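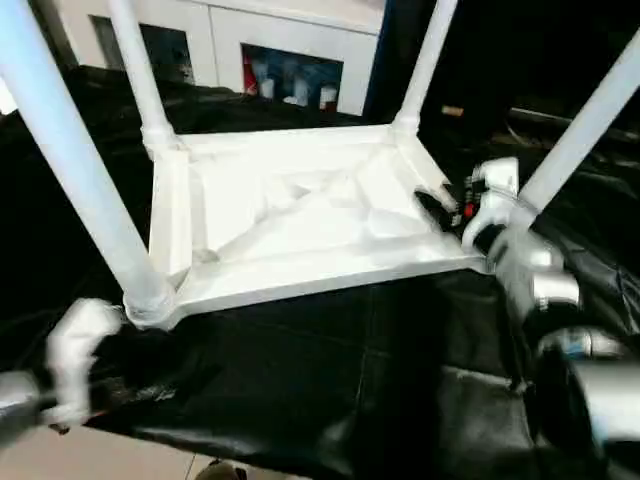 Utero Project – Interim Progress Report, Work Package 2

Submitted May 5, 2021
Prepared by Radoslava Zelenák for the Nendar program office

1. Scope

Work package 2 covers two-arm handling of light furniture and its parts. The aim is a single control policy, trained on operator demonstrations, that can hold, turn and reposition items too large for one gripper. White plastic seating was chosen as the main test item. It is light, but the legs get in the way of the arms and the molded surfaces reflect strongly, and both effects were problems in work package 1.

2. Method

Demonstrations are recorded by an operator driving both arms. Each recording is split into grasp, lift, turn and release segments, and the policy is trained on the segments with the head and wrist views as input. The main change from the last report is that the two arms no longer share one grip signal. Each arm now has its own, and the policy predicts 4 contact states for the pair – neither arm, left only, right only, both.
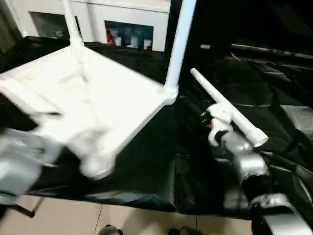 Figure 2. Chair tilted over the covered table; the right gripper holds a white rod with a clamp attached.

3. Results to date

The training set now holds 3,822 segments after review. Segments with a dropped item were kept and labeled as failures. Segments with missing wrist views were removed.

Separate grip signals reduced early release during the turn. The gain is clear for seat-edge grasps and small for leg grasps, where the fingers still tend to slide toward the joint. Training time per run rose to over 3 days on the Jindow server, which limits how many variants can be compared before the next review.

Glare remains the weakest point. Contact state is predicted less reliably when both the item and the cloth under it are bright in the head view. Remo Hollenstein is testing a version that gives more weight to the wrist view once a grasp has closed.

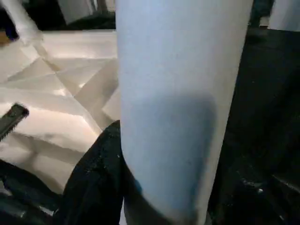 Will the change in training time affect the budget?
The extra server time is covered by the existing Berchtold allocation through July, so no additional funds are requested for this period.

4. Next steps

– Complete the wrist-weighted variant and compare it with the current policy on the same held-out segments.
– Record further leg grasps, with starting positions spread more evenly along the leg.
– Deliver the labeled segments and the label guide to the program office in July.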